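The Clokberg Picking Challenge is a student robotics competition in which teams from technical colleges program a robot arm to move mixed household goods between plastic bins. It is organized by the Rarach Technical Institute and is open to students in their first three years of study. The name comes from the Clokberg building, where the institute has its automation teaching lab.

History

The challenge grew out of a course project set by Ermanno Valentini, who taught material handling at the institute. Students were asked to empty a bin of unsorted items with a two-finger gripper and a single wrist camera. The project was later opened to other schools, and the first public round was held on Sep 22, 2022. It drew 136 students. Team registration now closes in May each year.

Format

Each team has 2 runs. Before a run, judges fill a source bin from a common stock of items, which includes boxed goods, soft packs and bottles. The robot must transfer the items to the bin named in its order list. Teams may not touch the arm or the bins once a run has begun. A dropped item stays where it lands and earns no points, and an item placed in the wrong bin costs the team the value of a correct one.

All teams use the same arm and the same bins, which stand beside roller conveyors. Software is written by the students. Teams may replace the fingertips but not the gripper body, and replacement tips are checked for sharp edges before use.

An empty bin has to be recognized by the software itself. The run ends when the robot reports that nothing is left to pick, and a false report closes the run with the remaining items unscored. Teams usually test this step on its own, with the gripper held over a cleared bin and the wrist camera running.
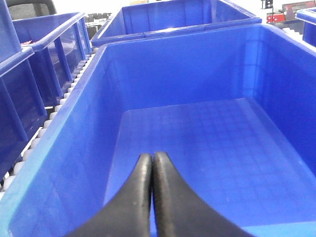 Joni Halonen has argued that the empty-bin rule decides too many placings, and that a team with good grasping can lose a whole run to one bad reading of a reflection on blue plastic. The rule has been kept. Since the second season, teams have been allowed to make the robot look again from another height before it reports.

Scoring

Points are given by item class, with soft packs worth the most. The highest total recorded in a season is 324, set by the Peda team under its captain, Mitali Roy. Ties are settled by the time of the last correct placement. A separate award for written documentation is judged by Chaminda Gunawardena and does not count toward the final standings.

Teaching use

Several schools use the challenge tasks in regular classes. The institute keeps an archive of 2236 logged picks from past seasons, which registered teams can download. Tahsin Khondokar maintains the archive and the scoring software. The Pongsiri team published its fingertip drawings after its second season, and they are now part of the starter kit sent to new entrants.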